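Pearce Foundation Grant for Student Engineering
Interim Progress Report
Grantee: Fistholm Community School District, Robotics Program
Submitted: June 2, 2021
Prepared by: Kirsty Te Moana, Program Lead

1. Purpose of this report

This report covers the second half of the grant period for the simulation track of the Fistholm High School robotics class. It is submitted under the terms of the award letter and should be read together with the fall report, which dealt with equipment and enrollment.

2. Work completed

The class finished its move from wheeled robots to simulated two-handed manipulation. Students now write and test control programs on school laptops and submit their work through the Clalton course server. A total of 31 students are enrolled in two sections. Those without a suitable computer at home were given lab hours before school and during lunch.

The spring assignment set was built by Tamara Onyshchenko, who teaches both sections. It is centered on a tabletop workspace containing a push button and a cabinet with a drawer. Each team is required to complete a button press with one hand, a drawer task with the other, and then a combined sequence in which the idle hand must stay clear of the working one. The first two parts were graded in April. The combined sequence is in progress and will count as the final project.

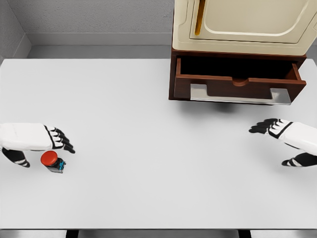 Simulated workspace for the final project, with the red button under the left hand and the cabinet drawer open.

Teams have logged 109 graded runs to date. The button press was completed by every team before the deadline. The drawer task proved harder. Many early programs closed the fingers before the hand had reached the drawer front, and several teams rewrote their approach path more than once. Ms. Onyshchenko added a week to the schedule for this reason and moved the unit on sensor noise to the fall.

Students keep a written log of each run, including failed ones. The logs have become the main basis for grading and have also been useful in parent conferences. Samples from four teams, with names removed, are attached as Appendix B.

3. Competition

Three teams will enter the Pidholm Student Challenge in the simulation division. Entry forms have been accepted. The event is being held remotely this year, so no travel costs will be charged to the grant.

4. Budget

Spending is within the approved amounts in all categories except travel, where $2,000 remains unspent. We request permission to move this sum to the equipment line and apply it to replacement laptops for the lab. The oldest machines run the simulator slowly, and teams using them have had to wait for their results while others move ahead. A revised budget page is attached as Appendix A.

5. Difficulties

Installation of the simulator on district laptops took longer than planned due to restrictions on student accounts. The technology office has approved a standing exception for the class. Attendance in the early lab hours was uneven, and we intend to offer an after-school session in its place next year.

6. Remaining work

Final project submissions close at the end of June. A closing report with grades in summary form, competition results and a full statement of expenses will follow. Questions regarding this report may be directed to Ms. Te Moana at the district office.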